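Hamish Leckie
2025-11-14

Ok, Titham under-14 girls thread, as promised to the parents who couldn't make the trip to Stoltgate. We drew 2-2 and I have no voice left!

First half was rough. Wind straight in our faces, and their number 5 won every header going. One down after a corner we never cleared.

Then Ritchie (second game back since September) came on at left back and the whole side settled. She plays it short, she talks, everybody calms down.
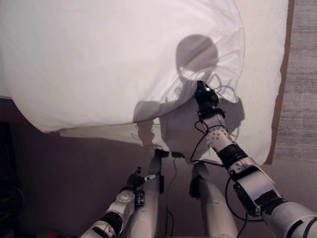
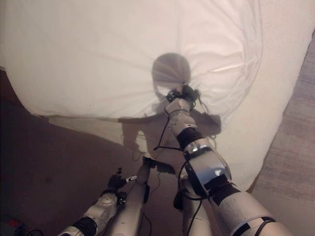
White fabric, folds and a robot arm, both pics

Equalizer was a beauty. Long throw, flick on, volley from the edge of the box. Then they scored again with 22 minutes left, and I'll admit I sulked a bit.

Second one for us was pure scramble. Three shots, a block, and somebody's shin. We're giving it to Idahosa until her dad Olanrewaju tells me otherwise.

Point away from home, fine by me. We had chances to win it late, but so did they, and their keeper was excellent.

Training is at the usual time, on the small field. Bring a dark shirt AND a light one please, we ran out of bibs again.

Recent from Hamish Leckie
Vandonex Cup draw: who we got
Boot swap, sizes still needed
Nearly 1000 raised for the new goals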